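**Changes to the Murkmont Library Lending Program**
23 March 2018

The Board of the Murkmont Public Library has approved several changes to the lending program, following a review of borrowing rules that had stood without amendment for many years. The new rules apply to all cardholders at the main building on Teixeira Street and at the Zimik branch.

The standard loan period for adult books will be extended to 32 days. Under the current rules, borrowers may renew a book twice, and the review found that most renewals were requested within the last two days of a loan. A longer first loan will reduce the number of calls to the front desk. One renewal will remain available for any title that has not been requested by another reader.

Each adult card will now carry up to 64 items at one time, including large-print books and magazines. Reference works, local maps and the bound volumes of the Murkmont newspaper will continue to be used in the reading room only.
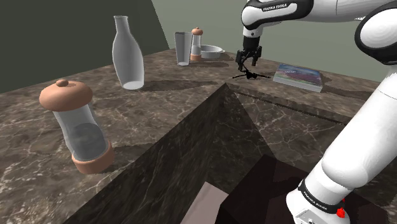

*A flat book on the countertop.*

The Library received 578 written responses during the comment period. Many respondents asked that late charges on children's books be ended, and the Board has agreed to this request. Charges for adult items will stay at their present level. Readers with an unpaid balance may still borrow from the children's collection on behalf of a child in their household.

"The rules should be short enough to fit on the back of a library card," said Henrique Moreira, Director of Lending Services. "We have not managed that yet, but the new text is a single page, and our staff will be glad to go through it with any reader."

The Board has also set aside funds for 1,000 new titles, to be divided between the two locations. Priority will be given to replacing worn copies of books in steady demand, followed by cookbooks, home repair guides and fiction in Portuguese. Suggestions may be left at either desk or mailed to the Lending Office.

Holders of a Clileletti County reading card may continue to borrow under the existing agreement between the two library systems. That agreement is due for renewal in August, and any change to it will be announced in this newsletter. Cards already issued remain valid and do not need to be exchanged. Printed copies of the new lending rules are available at both front desks.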